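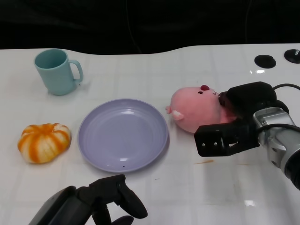

Is a farm share worth it for a household of two?

It depends on how much you cook on weeknights, and for us the half share from Walano has been worth it for most of the season, with a couple of rough patches I'll get to.

So, some background. I've been getting the Walano box since the first pickup in June, and before that I did two summers with a different farm (Clastadach, up past the reservoir) that closed its share program when the owners moved over to wholesale. I mention it because I'm going to compare the two all the way through and I can't help it. Clastadach was my first CSA and I still measure everything against their carrots.

The price first. The half share was $426 for the season when I signed up, paid up front, and the full share was $984. Yes, I know, that means the full share is more than double the half! I wrote and asked about it and got a nice reply from Elvia Ibarra, who runs the share side of things, explaining that the full share runs longer, right up to the winter boxes, while the half share stops when the greenhouse tomatoes do. Fair enough, but that's not on the sign-up page anywhere I could find, and I think plenty of people would assume the two run for the same number of weeks. If you want storage squash and the big sacks of potatoes in late fall, you need the full one or you need to buy the winter add-on separately.

What we got. Early on it was greens, greens and more greens. Two kinds of lettuce, spinach, a bunch of radishes, green garlic, and these little Japanese turnips that I had never bought in my life and now look for everywhere. (Slice them thin, salt them, leave them alone for ten minutes. That's it.) The greens came very clean, which was a big change from Clastadach, where I used to wash the spinach three times and still crunch down on grit.

July was zucchini. I don't hold that against anybody, July is always zucchini, but there was a stretch when the box was zucchini, yellow squash, cucumbers and one sad bunch of scallions, and my husband started calling it the water box. I made so much zucchini bread that I had to start leaving it on the neighbors' porch. If you don't like squash, think hard about this share, or any share around here really.

Then August came and I forgave everything. The tomatoes were wonderful. Big ugly ones with cracked shoulders, plus a pint of cherry tomatoes every pickup, and most of those never made it home because I ate them in the car at the stoplight on Mokorard Road. Sweet corn too, though only a few times, and it was a bit past its best the last time. Peppers were good. Eggplant was okay, small and a little bitter, and I'm not a big eggplant person to begin with, so take that with a grain of salt (which also helps the eggplant).

The swap bin deserves its own paragraph because I love it. At the pickup there's a crate off to the side where you can leave anything you don't want and take something someone else left. I got rid of every single fennel bulb this way and came home with extra beets. The trick is to go late in the pickup window, after 5:30 or so, when the bin has filled up. Go right at the start and you'll find it empty. At Clastadach you took what was in your bag and that was that.

Now the pickup itself, which is my main gripe. Walano has two sites, the farm and the parking lot behind Panganiban Hardware. I picked the hardware store since it's on my way home, and the parking there is terrible. You've got people loading mulch, you've got the share people with their totes, and everybody is trying to back out of the same skinny driveway. Twice I parked across the street and lugged everything over, and a full tote of corn and melons is heavy! The farm pickup is a longer drive but I did it once in September when I missed my regular one, and it was so much calmer. You can cut your own flowers there, too, included in the share, which hardware store people don't get. That stung a little.

They're strict about missed boxes. You have until noon the day before to let them know, and then they'll move you to the other site or hold it for the next pickup. Miss the deadline and your food gets donated, which I'm fine with in principle, and was a bit less fine with the time I simply forgot and lost a melon.

The newsletter is better than I expected. It's short, it tells you what's coming so you can plan, and the recipes are ones a tired person could make. There's a cabbage and noodle thing from the September one that I've made five times now. I do wish they'd send it earlier. It usually lands late at night before pickup, and by then I've already bought the lettuce I'm about to get for free. Well, for $426.

About waste, since people always ask me that when I tell them we do a CSA. We wasted more than I'd like in the first month and hardly anything after that. What changed is that I started dealing with the box the minute it came in the door. Tops off the carrots and beets, greens washed and rolled in a dish towel, herbs in a jar of water, anything scary-looking moved to the front of the fridge. It takes me about 28 minutes with the radio on. If I leave it until the next day it doesn't happen and I find a liquid cucumber two weeks later.

Quality by the end of the season was still good. Last box had kale, leeks, three pounds of potatoes, a head of garlic, some late peppers, and a cabbage so big it wouldn't fit in the crisper. The potatoes were the floury kind and made the best mash I've had in ages. Garlic was small-headed but strong. The carrots, I'm sorry to say, are not Clastadach carrots. They're fine. They're a bit woody in the middle and they want roasting.

Would I do it again? I would, and I've already put my name down, sign-ups open in March and last year the half shares went fast. I'm switching to the farm pickup though, parking lot be gone, and I'm thinking about splitting a full share with my sister instead so we'd get the winter boxes. She has two teenagers and could absorb the zucchini.

Four stars from me. It loses one for the parking and for not being clear about the season lengths. If they put the end dates on the sign-up page I'd bump it up half a star, and if they let the hardware store people have flowers I'd give them the whole thing.

Oh, and bring your own bags! They do have some at the table but they run out, and the thin ones split if there's a melon in there. I use two of the flat-bottomed grocery totes, one for heavy stuff and one for greens, plus an old egg carton for the cherry tomatoes when the pints look overfull.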